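February 6, 2019

Second day on the jar task. The goal is still modest: show the system by hand how to approach a small jar on the table, close on it, lift it clear and set it on the shelf unit, enough times and in enough different ways that the Irkeo code can fit something to it. I hold the tool, I do the job, the tool records where it was and how far the fingers were open. No arm involved yet. The Dilto arm stays in its box until the hand data is worth playing back.

Started by redoing the finger calibration. Yesterday's closed reading was off by 2 mm, which doesn't matter for a cup and matters a great deal for a lid. Loosened the left finger, reseated it, tightened it, closed the fingers on the gauge block, wrote the offset into the config file. Then found the config file I had edited was the copy in the old folder. Wrote it into the right one. Deleted the old folder, after checking twice that nothing else read from it. Something else did read from it. Restored the folder.

First block of the day was straight approaches from the near side of the table. Start position over the front corner, jar somewhere short of the shelf, fingers fully open, wrist level. I try to keep the approach slow for the last hand's width and not stop in the middle of it. If I stop, the log shows a flat section, and the fit learns to hesitate at that distance for no good reason. The August set was full of those and we threw most of it out.
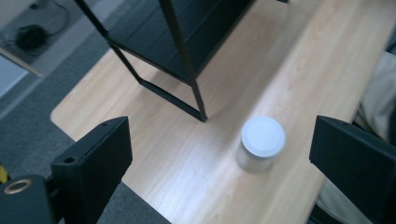

Too slow is also a fault, came the remark over my shoulder at this point, and if every demonstration creeps in like that, the arm will creep in too and the whole thing will take a minute per jar. Had I looked at the speed plots at all, or was I going by feel?

By feel, I said. So I looked at the plots. The point is fair. My last stretch before contact is slower than it needs to be and it has been getting slower through the session, which I put down to being careful and which is probably fatigue in the forearm. The tool isn't heavy but it is all out in front of the wrist. New rule from now on: twenty takes, then put it down for five minutes, whether or not it feels necessary. I will also mix in a share of faster approaches on purpose. The fit can cope with variety in speed. It copes badly with a slow drift that lines up with the time of day.

The second argument was about failed grasps. I have been deleting them. The other view is that a miss followed by a clean recovery is the most useful take of all, as the arm is going to miss and will need to have seen what to do next. I half agree. A miss where I back off, reopen and come in again is worth keeping. A miss where I knock the jar flat and reach in with my free hand is worth nothing. Settled on a label for each: good, recovered, discard. It costs one more key press per take. I have put the labels on the foot pedal for now, one tap, two taps, long press. The long press sometimes registers as two taps, so discards are ending up in recovered. Need to lengthen the threshold. Noted here so that I do it.

Lid problem. The lid is wider in effect than the body when the fingers come in high, and they land on the rim and slide off. Coming in lower solves it, but then the finger bodies get close to the table and I start tilting the wrist to make room. A person does this without thinking about it. The arm can do it too, but only within its joint limits, and I had three takes where the wrist angle went past what the Dilto can reach. The checker flagged them in red after the fact. It would be better to hear a beep while it is happening. I asked Valcárcel about this in August and was told it was planned.

Went back over the limits table after that and found the last joint entered as 99 degrees where the sheet says 90. So some earlier takes that passed should not have passed. Reran the checker over the full set, all 1,168 takes, while I ate. It dropped a small number, nearly all from the steep side approaches. Less damage than I expected. I'm keeping the dropped ones in a separate folder in case we ever mount the arm at a different height.

Afternoon was pose tracking. The tool works out its own position from what its camera sees, and it does that well over the table and the desk, where there are plenty of edges and corners to hold on to. It does it badly when I turn toward a large plain area. Turning past the end of the table toward the curtain gave a jump of several centimeters in the track, repeatable, at almost the same angle each time. Slow turn, jump. Fast turn, larger jump. With the tool raised so that more of the desk stays in view, no jump.
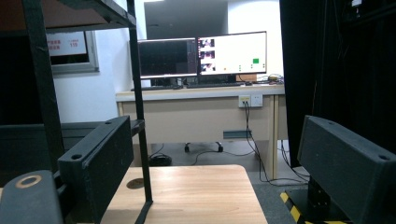 So the practical rule is to start each take with a wide look across the room, hold still for a second until the track settles, and then go down to the work. It adds time but the starting pose comes out much cleaner. I had been starting with the tool pointed straight down at the wood, which gives it grain and shine to track and not much else. The shine is a problem of its own. The bright patch on the wood moves when the tool moves, and the tracker takes it for a fixed mark some of the time.

I tried matte spray on a scrap piece of similar board. Tracks better, looks terrible. Not doing the table.

Ran a quick fit before packing up, only on the straight approaches, 3,000 steps, just to see if the loss goes down and the predicted finger opening looks sane. It goes down. The opening looks sane up to contact and then it closes early, by a few frames. I suspect a timing offset between the camera and the finger encoder and not anything in how I am doing the grasps. Marus had the same sort of offset on the older tool and fixed it with a constant in the loader. I'd like to measure ours before I copy their number. Plan: open and close the fingers sharply ten times in front of the camera, find the frame where they start to move, compare with the encoder. An hour's work at most.

Also noticed that the takes placed on the shelf are much more uniform than the pickups. I always come round the same leg, always from the right, always at the same height. Right-handed habit. If the arm only ever sees that path it won't have another one. Tomorrow do a block with the left hand. It will be ugly and the success rate will be poor, but the paths will differ.

To do:
Pedal threshold.
Timing offset, measure before changing anything.
Correct the joint limit in the second copy of the table (the first is done).
Left-hand block, twenty takes, rest, twenty takes.
Ask again about the beep.
Move the jar start positions further out. I have been putting it down in the easy middle of the table all day.

Battery on the tool read low at the end. Put it on charge, checked the light was on.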